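Cudora dress pack kit for small robot arms - a long-term review

Reviewed 24/03/2019

I look after one bin-picking cell, and have done since the bench it stands on was bare wood, so I have had plenty of time to form opinions about cables. Most of my stoppages over the years have come down to a hose or a lead that went where it shouldn't, and last September I finally gave in and bought a proper dress pack kit from Cudora to replace the odds and ends I had been making do with. It cost me 285 pounds before delivery, and I have lived with it long enough now to say something useful.

What you get is a bag of reusable ties, a length of outer sleeve, four clamp saddles with rubber liners, a roll of silver tape and a small booklet. There are supposed to be screws for the saddles as well. Mine were missing, and Womamstead (the shop I bought it from) put a packet in the post the same afternoon without any fuss, so full marks to them. The booklet is thin but the drawings are good, and I would much rather have good drawings than forty pages in nine languages.

Fitting took me most of a Saturday. You start at the gripper and work backwards, which felt wrong to me at first, as I had always started at the base and hoped for the best at the far end. Lock the cell off, let the air out of the line, and set the wrist by hand to the most awkward pose it will ever need. For me that is fully turned and reaching down into the far corner of the bin. Only then do you decide how big the loop should be. Leave it too short and it will drag at the fittings. Leave it too long and it hangs down where the fingers want to be, and sooner or later it catches on something. 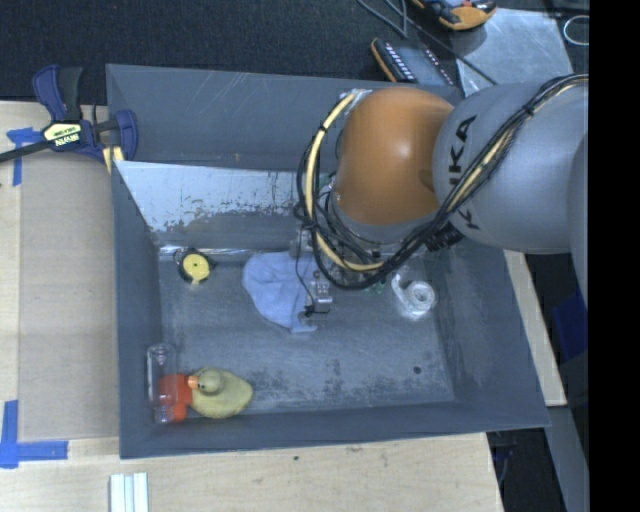

The ties are the best part of the whole kit. They are soft, they grip the hose without pinching it, and you can undo them with cold fingers, which I did a good many times that first weekend while I fussed over the loop. I put one on every 200 mm to begin with, as the booklet suggests, and then added a couple more near the wrist where everything bends the most. A dab of paint pen on the hose beside each tie is a habit I'd recommend to anyone. If the mark and the tie have parted company when you do your checks, something is creeping.

I'm less fond of the sleeve. It comes as one 900 mm piece and it is stiff, and on a small arm it fought me at every bend, so in the end I took it off again and put it in the drawer (where it remains, if anybody wants it!). A friend with a bigger machine swears by his, so perhaps it is simply meant for longer runs than mine. The tape is decent stuff and holds well, although it leaves a sticky edge that gathers dust, and I change it whenever it begins to lift.

The saddles deserve a word too. The liners are lovely but the screws have soft heads, and a tired driver bit will chew them up in no time. I used the short bits from my old Drilex set and went gently. Before this I had a Soler kit, cheaper and with hard plastic clips, and those clips cracked one after another through the winter. Nothing on the Cudora has cracked yet.

As for looking after it, I run the arm at 20 per cent through all its poses after any change and stand well back with my hand near the stop, watching the loop and nothing else. Once a week I lock it off again and go over the ties, the tape and the thin wire down at the fingers, which is easily forgotten and a pest to replace. It takes me as long as a mug of tea does to cool.

Would I buy it again? Yes, though I would ask Womamstead whether they'd sell me the ties and saddles without the sleeve. Four stars out of five, and the missing star is for those screws.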